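Section 3: Planning and Budgeting for a Two-Gripper Book Handling Station

Read this section before you order anything. The Bodon gripper pair is the part everyone wants to talk about, and it is rarely the part that sinks the budget. Tables, curtains, cable and a suspicious quantity of tape will see to that.

The steps below assume one station, one operator and a plain task set: picking up books and magazines, holding them upright, and putting them into a container. If you are planning for more than one station, complete the worksheet once per station and resist the urge to multiply.

3.1 Decide what you will pick up

1. Write down the thinnest, thickest and shiniest items you expect to handle. Shiny matters more than most buyers think. A glossy cover under bright light gives the gripper camera a white smear where the title used to be.

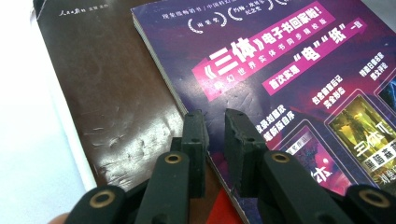 2. Check the opening of the fingers against your thickest item. The standard Bodon fingers open far enough for most paperbacks. If your list includes atlases, order the wide set now, as it ships separately and travels at the speed of a glacier.

3. Set aside money for the items themselves. Allow 300 for a first shelf of mixed books, in whatever currency your finance office admits to. Books that are gripped all day get creased, and a creased book behaves differently from a new one. You will want both.

Note: Library discards are cheap and already creased. Remove security tags first, unless you enjoy the sound.

3.2 Choose the fingers

4. Choose between rigid tips and the Tornadura linked finger. Rigid tips cost less and are fine for boxes. Linked fingers are better suited to a magazine leaning against a booklet, or to anything else that slides when looked at.

5. Order spare ring bushings with the first shipment. They are sold in bags of 8. The carriage on a second order costs more than the bag.

6. Try the fingers on two items standing together before you sign for the full set. Your supplier should lend you a demonstration pair for this. If they hesitate, ask again in writing.

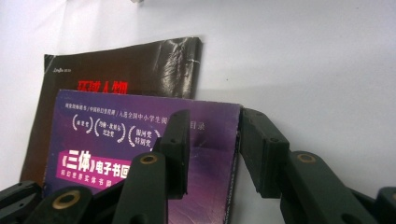
3.3 Plan the table and the floor

7. Measure the room before the table. Each station needs space for the operator to stand at the front, plus a clear strip on both sides for stands and curtains.

8. Cover the table with a plain white board. A board that is slightly too large is easier to live with than one slightly too small, and it can be cut. We have yet to find a board that can be uncut.

9. Fit dark curtains on both sides. They keep the neighbouring station out of view and cost far less than moving the neighbouring station. Retamal supplies a rail kit, with instructions that improve on the third reading.

10. Mark the station number on the floor in tape, large enough to read while standing. Put hazard tape on the base of any stand a person could walk into. People will walk into it anyway, but with less cause for complaint.

Caution: Cables must not cross the operator's standing area. Route them along the floor to the wall outlets and secure them before the grippers are powered. A tripping operator holding two grippers has no hands left for falling over.

11. Budget for a container. Clear acrylic looks smart and lets the operator see what has gone in. It also scratches, so buy two.
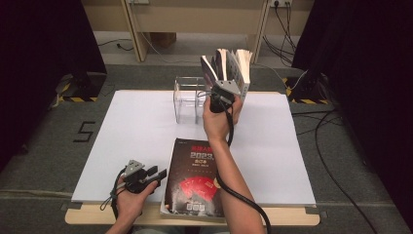 12. Allow enough cable for the operator to reach the back of the table with either hand, then add a little. Short cables are the most common cause of returned Bodon pairs, and there is nothing wrong with the grippers when they arrive back with us.

3.4 Add it up

13. Enter your figures in the worksheet supplied with the Zemonier planning pack. A typical single station, without the computer, comes to just over 4000. If yours comes to much less, look again at row 19, which is "Cables, tape and sundries" and is the row most often left blank.

14. Keep a sum back for the first replacement set of fingers. Finance will ask why new equipment needs replacement parts. Show them step 5.

15. Place the order for furniture and curtains first, and the grippers last. Orders placed after the middle of November are delivered in the new year, whatever the website says.

Note: Prices in this section were checked on 02/04/2023 and exclude delivery, tax and second thoughts. For installation, continue to Section 4.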